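We use cookies to improve your visit. Accept | Settings

How Hot Does Our Computer Lab Get?
By Tin-yau Siu – October

I loved this project! Our class wanted to know if 24 computers can warm a room by themselves, so I taped thermometers to three walls of the lab and read them every 20 minutes all Monday morning, with the heating off.

A processor turns nearly all the power it uses into heat, and the heat ends up in the room. 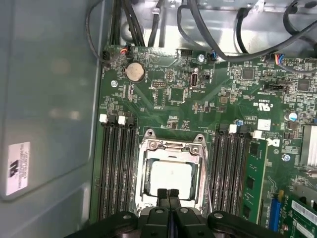

A processor in its socket on a green motherboard.

The wall by the windows stayed coolest – even with the blinds down. The back wall warmed up fastest, and I had guessed the door! Next I want to try it with the door propped open and compare both charts.

Comments (2)

mrs_t: Great charts. Did you try the ceiling?

Stirkunley: our lab is the same, everyone fights for the window seats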